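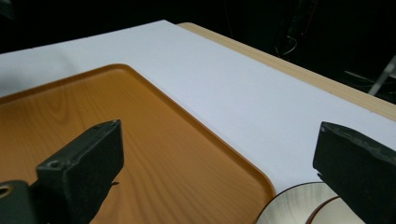 Skevent hat die Wartungsanleitung für die Greifzelle Pruitt am Standort Grerkberg neu gefasst. Kern der Änderung ist das Verfahren zum Wechsel der Greiffinger. Maßgeblich ist künftig der Zustand der Finger, die Zahl der Zyklen dient nur noch der Planung. Abgeschabte Kanten, wie sie beide schwarzen Finger zeigen, sind bei der Sichtprüfung zu protokollieren. Die Prüfung erfolgt bei weit geöffnetem Greifer.

Startseite Produkte Service Presse Kontakt

Gewechselt wird stets paarweise. Nach der Montage fährt die Zelle 50 Leerhübe, danach wird der Nullpunkt neu gesetzt. Das Fingerpaar trägt die Teilenummer 1853, der Prüfbogen die Nummer 319.

„Ein einseitig getauschter Finger verschiebt die Greifmitte“, erklärt Paloma Escobedo, Leiterin Instandhaltung bei Skevent. „Das hat uns beim Einrichten bisher die meiste Zeit gekostet.“

Die Anleitung gilt ab April. Für die Zelle in Flellwood folgt eine eigene Ausgabe.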